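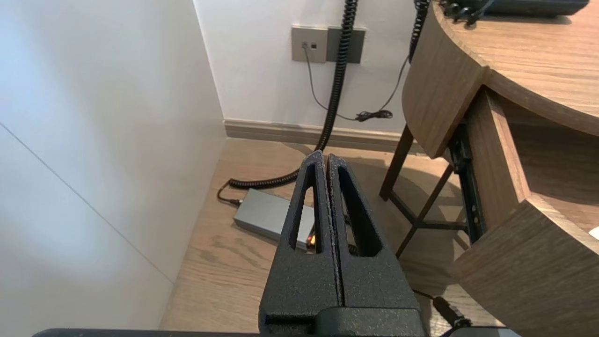 Project report, Civil Society and Local Government
Group 4, submitted February 12, 2023

Our question: can small nonprofits in Ultley get a say in the town budget, and do they use it?

Background. Ultley has had a public comment period since the new participation rules passed. Any registered group can send written comments on the draft budget. Darano, the next town over, has the same rules plus a small grant fund, 3,000 dollars a year. So we compared the two.

What we did. Sent a short survey to 40 groups, mostly sports clubs, parent groups, two food banks. Read the minutes of the budget hearings in both towns. Also sat in on one open meeting at the Lachance Center, notes in the appendix.

Findings. Most groups in Ultley knew about the comment period but hadn't used it. Main reasons given: no time, the draft comes out too late, language hard to follow. One group wrote that they sent comments in June and never got an answer. Darano groups were more active. Could be the grants, could be that the town office calls people before the deadline. We can't seperate the two.

Registration fee came up a lot. Some groups stay unregistered to avoid it and then they can't comment at all. We did not expect that, should of asked about it in the survey.

Problems. Survey too long. Cosa, the umbrella group, shared our link late so answers from the food banks came in after we made the charts. They are in the text but not the charts.

Next steps. Shorter survey, ask both town offices for the full list of comments received, add a question on fees. Word limit was 600 for the summary, that one is uploaded as its own file.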